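Magazine > Maison > Matières

La pierre du plan de travail, ou l'art d'accepter les marques

Quand je suis arrivée dans ce pays, je ne savais pas dire « plan de travail ». Je disais « la table de cuisine qui ne bouge pas », et le vendeur de Besberg, un homme patient, m'a comprise quand même. Il m'a demandé : stratifié, bois, pierre ? J'ai répondu pierre, parce que ma grand-mère avait une pierre. Je ne savais pas encore que j'allais passer plusieurs années à regarder cette surface de très près.

Depuis, j'ai posé la question à beaucoup de personnes : comment vit-on avec une pierre dans la cuisine ? Les réponses sont plus passionnées que je ne le croyais. Certains parlent de leur plan de travail comme d'un vieux chien. D'autres ont honte d'une tache et la couvrent avec une corbeille de fruits quand les invités arrivent.

Guðlaug Kirkegaard restaure des surfaces en pierre depuis sa jeunesse. Son atelier s'appelle Solheim et se trouve au fond d'une cour où il est difficile de tourner avec une camionnette. Elle m'a reçue un matin de pluie, avec du café très fort. Sur les étagères elle garde des échantillons, 646 exactement, chacun avec une étiquette écrite au crayon. « Les clients veulent voir la couleur, dit-elle. Moi, je leur demande de toucher. Avec les doigts, on sent tout de suite où la pierre est fermée et où elle boit. »

Boire est le mot du métier. Une pierre calcaire, un marbre, certains terrazzos absorbent ce que l'on verse sur eux : l'huile, le vin, le jus de betterave. Le citron fait autre chose, il attaque. Il laisse une trace mate que l'éponge n'enlève pas, car il n'y a rien à enlever, la surface elle-même a changé. J'ai appris cela le jour d'un anniversaire, avec une tarte.

La première leçon de Guðlaug est de regarder la pierre de côté, et en plusieurs endroits. Vue de haut, à la lumière du plafond, presque toute surface semble en bon état. Il faut se baisser, mettre l'œil près du bord et déplacer la tête lentement. C'est alors que l'on trouve les petites choses : un grain plus rugueux, une ligne fine, un point clair.
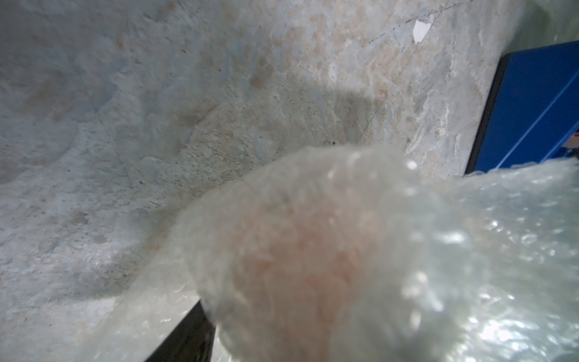
Gris bleuté, crème et beige : vue de très près, la pierre montre son grain et une fine ligne sombre, fissure ou joint.

Une ligne comme celle-là, les propriétaires la découvrent en général le soir, et ils dorment mal. Il y a pourtant des veines naturelles qui ressemblent beaucoup à des fissures. Guðlaug passe l'ongle en travers, sans appuyer. Si l'ongle glisse, elle pense à une veine et elle laisse en paix. Si l'ongle accroche, elle colle un petit morceau de ruban de papier à chaque extrémité et elle écrit la date. On revient après l'hiver, quand le chauffage a travaillé, et on compare.

Pour les points clairs, la méthode est encore plus simple : on essuie. « Une fois sur deux, c'est de la farine ou un bout de papier », m'a dit Holger Hovland, poseur à la retraite, qui a formé Guðlaug et qui passe encore à l'atelier pour critiquer. Si le point reste, c'est peut-être un éclat. Un éclat se remplit avec une résine teintée, et il faut préparer la teinte à la lumière du jour. Holger a vu des réparations magnifiques le soir et très laides le lendemain matin.

J'ai voulu parler aussi des produits, sujet où tout le monde a son avis. Sadia Awan tient un restaurant de six tables, avec un comptoir en terrazzo clair où elle roule elle-même ses pains. Elle a essayé le vinaigre (une erreur, elle le reconnaît), la poudre à récurer (une erreur plus grande) et enfin le savon Dosanico, dilué dans l'eau tiède. Maintenant elle n'utilise que cela, et un chiffon de coton bien essoré. Le comptoir a perdu son brillant devant la caisse, à l'endroit où les clients posent les mains. Elle ne veut pas le faire repolir. Elle trouve que c'est l'endroit le plus doux.

Tuva Öberg a choisi le chemin contraire. Chez elle, la pierre est protégée deux fois par an, à dates fixes, la prochaine en septembre. Elle vide tout, les bocaux, la machine à café, les livres de recettes, et elle lave en deux passages. Elle laisse sécher une nuit entière. Ensuite elle étend le protecteur Zavard avec une éponge neuve, attend 8 minutes à la montre et essuie le surplus avant qu'il ne colle. La cuisine reste interdite jusqu'au soir et la famille mange des sandwichs dans l'escalier. Son plan de travail est, je dois le dire, superbe.

Entre ces deux femmes, je ne sais pas choisir. Je protège ma pierre quand j'y pense. Pour savoir si le moment est venu, je fais l'essai de la goutte : un peu d'eau dans un coin discret, et j'attends. Si la goutte reste ronde, je range la bouteille. Si une auréole foncée se forme dessous, je note le travail sur la liste du frigo, où il attend avec les autres.

Reste la question de l'argent, que l'on pose toujours à voix basse. Phúc Lưu, qui a refait la cuisine de ses parents, a reçu un devis de plus de 4 000 euros pour remplacer une dalle fatiguée. Il a préféré la faire poncer et garder la différence pour les fenêtres. Le ponçage a duré une journée et il a mis de la poussière partout, même dans le piano, mais la couleur est revenue, plus pâle que dans son souvenir. Sa mère a d'abord cru qu'on lui avait changé la pierre. Pendant un mois elle y a posé un torchon avant chaque casserole.

Guðlaug approuve le torchon. Elle approuve aussi la planche à découper, le dessous-de-plat et la petite assiette sous la bouteille d'huile. Pour le reste, elle dit à ses clients de cuisiner. Chez elle, à côté de l'évier, il y a une grande trace ronde laissée par un pot de confiture de rhubarbe. Je lui ai demandé pourquoi elle ne l'avait jamais poncée, elle qui a toutes les machines. Elle a regardé la trace un moment, puis elle m'a resservi du café et m'a parlé de la rhubarbe, qui avait été très bonne cette année-là.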